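4.3 Adding a property listing

Before you start, you need an account with the Agent or Office Manager role. View-only users can open a listing but will not see the Edit button. If your role is wrong, ask your office manager to change it under Settings > Team.

Have the signed listing agreement ready as a PDF. Helmy will let you save a draft without it, but the listing cannot go live until it is attached.

To create the listing:

1. From the main menu, select Listings, then New.

2. Choose the listing type: Sale, Long-term rental, or Short-term rental. You cannot change the type after the first save. To correct it, delete the draft and start again.

3. Type the street address and pick the match from the drop-down list. If there is no match, select Enter manually and place the pin on the map yourself.

4. Enter the unit number in its own field. Do not put it on the street line. Portals read the two fields separately, and a unit number in the wrong place is the usual cause of duplicate listings.

5. Enter the floor, the number of bedrooms and bathrooms, and the interior area. Balconies, garages, and storage lockers go under Extra space and are not added to the interior area.

6. Enter the asking price or monthly rent. Leave out commas and currency signs.

7. Select Save draft.

Note: Drafts are kept for 15 days after the last edit. After that they move to Archive, where an office manager can restore them.

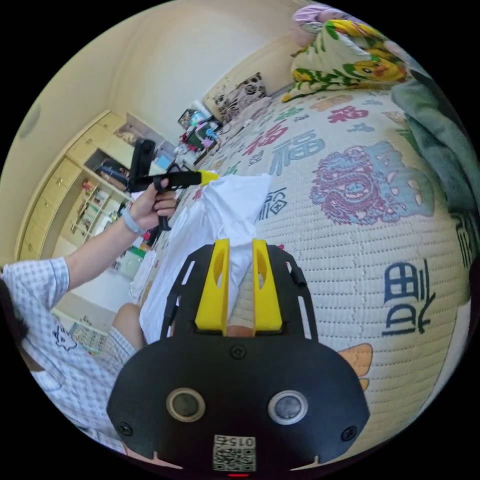 To add the public description:

8. Open the Description tab. The short text appears in search results and is limited to 400 characters, including spaces. The long text has no limit.

9. Select the languages you want to publish in. Each language has its own text box. An empty box is not filled in from another language.

10. Under Showing instructions, enter gate codes, alarm details, and key locations. This field is visible to your team only.

Caution: Never put access codes in the long text. Once a listing has been sent to the portals, old versions can stay in their search results even after you correct it.

To publish:

11. Open the Publish tab and attach the listing agreement.

12. Check the boxes for the portals you want. Fluvetti and Lonen are on by default for offices in Brirnuvcombe.

13. Select Publish. The status changes from Draft to Pending, and then to Live once each portal has accepted the listing. This usually takes about 8 minutes.

If the public link shows a 404 page, the listing is still Pending or the address was edited after publishing. Wait for the status to change, then copy the link again from the Publish tab. Links copied before an address change will not redirect.

If a listing stays Pending overnight, open the Log tab and look for a line marked Rejected. The most common reasons are a missing energy rating and a price of zero. Fix the field and select Publish again.

Section 4.4 covers price changes and open house dates.

Last revised 17 February 2025, Glenys Tuhiwai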